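Vusgate cell notebook
January 24, 2020
Entry: going through the table rules before the February sessions

Spent most of today on the written rules for the tabletop cell instead of running it. The Hallel document we inherited was put together for a different arm and a different bench, and it shows. Half of it is about a fence we don't have. The other half is good and I kept as much of the wording as I could. What follows is where things stand, so whoever picks up the cell next can read it and object.

Scope

These rules cover the produce pick and place work on the white table. They don't cover the mobile base or the Sitton bench, which has its own sheet taped to the side of the cabinet. If an arm gets moved from one bench to the other, the sheet for the bench applies and the sheet for the arm goes in the drawer. We had both sheets in force at once for a while and they disagreed on who can clear a stop.

Risk assessment

Reread ISO 10218 and the technical specification on collaborative operation, 15066. The point I keep having to relearn is that the assessment is for the application. The arm being sold as collaborative settles very little. The gripper, the thing in the gripper and whatever is on the table all go in. A soft item at low speed is one case. The same arm with a paring knife in the fingers is another case, and our current assessment doesn't cover it. So: no blades on the table, including dull ones, until someone writes that case up. The cutting board is allowed as a surface only. I put that in the rules in those words.

The board raised a second question. It gives the table a hard corner at about hand height for anyone seated, and when it is set on the diagonal the corner can end up past the table edge. The Hallel text says "fixtures shall remain within the table outline." We don't treat the board as a fixture, because it moves between runs, and so the line has never been applied to it. I've proposed changing "fixtures" to "fixtures and props." Open item until the others have read it. If we want overhang in the layouts for variety, then it should be written in as an allowed case with a limit, and the limit goes in the assessment.

Speed and force

Left the program speed where it was. The override for anyone at the table is now 80 percent of the program setting at most, and it has to be set on the pendant before the person steps in. Hands inside the table outline means the arm is stopped, full stop, whatever the override says. The old text let you reach in during a slow move "where necessary." I took that out. I went through the log for a case where it had been necessary and didn't find one.

Gripper force stays at the produce preset. Don't raise it to rescue a bad grasp. If the item slips, log it as a slip and reset. Raising the force changes what the episode is, and the person reading the log later can't tell.

Stops

Kept as three levels, same names as Hallel uses:

Hold. Operator releases the enable switch. Arm holds position. Same operator may resume.
Protective stop. Triggered by the controller. Operator looks at the table, writes down the code, clears it, resumes from home.
Emergency stop. Button. Two people look at the cell before reset. The one who pressed it writes the entry.

Controller code 1314 came up again in the log review. It has been cleared from the pendant and resumed in place more than once, which our own rule doesn't allow for a protective stop. I don't think anyone was being careless. The pendant offers "continue" as the default and the rule was on page four. It's now on the card at the pendant. Resume from home, always, including when the arm is holding something. If it's holding something, support the item by hand with the arm stopped, open the gripper, put the item back in its start place, then home.

Cables

This took longer than I wanted. The rule in the old text is one line: "Cables shall be managed." I rewrote it as checks.

Before first motion, jog the wrist through its full working range at low speed with a second person watching the loops. The loop needs slack at the far reach and must not drop into the fingers at the near reach. The thin lead at the gripper gets looked at separately; it's the one most likely to be pinched and the easiest to miss against the rest.

Connectors below table height are checked for seating by hand, with power off. Nothing hangs where a foot can catch it. If a run of cable has to go to the floor, it goes down at the table edge and stays by the leg.

Stands and tripods. Legs inside the taped footprint. If a stand gets bumped, the session stops and the check picture is retaken, even if it looks the same. A small shift is hard to see by eye and easy to see in the data.

Props

Artificial produce only in this cell. Real produce leaves residue on the finger pads and gets soft during the day, so the first and last runs aren't the same task. If someone has a reason to use real items, that's a separate task name and a separate wipe-down line on the sheet.

The items live in the basket between sessions and the basket lives on the shelf. Check each item for splits at the seam before use. A split item goes in the bin marked for repair and isn't swapped for a similar one mid-session.

Starting layouts come off the layout list. The operator doesn't arrange by feel. I know the list is dull to work through, but when we looked at the Seyoum set the free arrangements all came out nearly the same, long items parallel to the near edge, round items at the back. The list at least forces the odd ones.

Basket task wording

The task line on the sheet read "put the vegetable in or take it out." Can't be labeled properly. Split into two task names, INTO BASKET and OUT OF BASKET, and the operator picks one before the run starts. Both have the same success rule: gripper open, item at rest, arm back clear of the rim. An item resting on the rim or leaning against the handle is a fail for both. Touching the rim with the item on the way over is allowed but gets a tick in the contact column. Touching the rim with the gripper gets a tick in a different column. These were one column before and it made the contact numbers useless.

Long items are where the contact rule matters. A round item clears the rim or doesn't. A cucumber can have one end over the basket and one end outside it for a good part of the move, and the operator has to decide where to hold it. The rule doesn't tell them where. It only says log the contact if there is one. 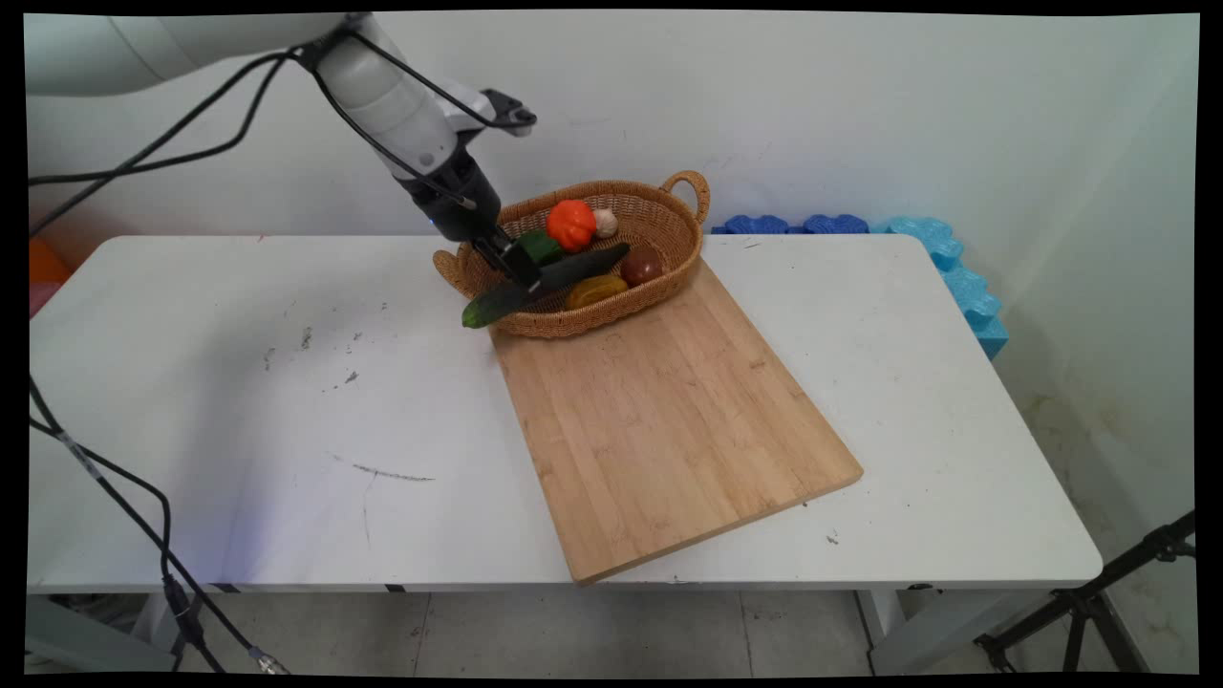
Basket task, long item. Cucumber in the gripper at the front rim.

Put a print of that one in the binder next to the contact rule. It's useful for the cable section as well, with the loops coming over the arm to the wrist and the second run going down at the left edge. Also useful for the overhang item: see the lower corner of the board.

Table surface

The scuffs and scratches on the white top came up. The standard doesn't care and neither does the assessment, but anyone working from images might. Decision for now is to leave the surface as it is and not clean or cover it halfway through a set. If the top gets replaced, the set closes and a new one opens with a new number. Same for the foam blocks behind the table. They aren't part of the task, so they either stay where they are for the whole set or they come out before it starts.

Log sheet

The revised sheet has the two task names, the split contact columns, the stop level, the controller code if any, and initials for the cable check. Removed the "quality 1 to 5" box. Everyone filled it in differently and it was never read. Added a free text line in its place, which may go the same way.

Went back over the 288 episodes in the last set against the new sheet to see how many could be relabeled without watching them again. The task name can be recovered from start and end positions. The contact columns can't. I'd leave the old set with its old labels and say so in the readme. Mixing the two would be worse than having less.

To do

Get agreement on "fixtures and props."
Print the pendant card again, the type on the first one is too small to read from the stool.
Ask whether the two-person reset applies when the button is pressed during a training demonstration. I say yes, text is silent.
Write up the blade case or confirm we don't want it.
Move the Sitton sheet and this one to the same numbering.
Retape the stand footprint.

Draft is in the binder behind the green tab, old Hallel version behind it. Mark changes in pen on the draft and initial them. I'll type them up before the first February session.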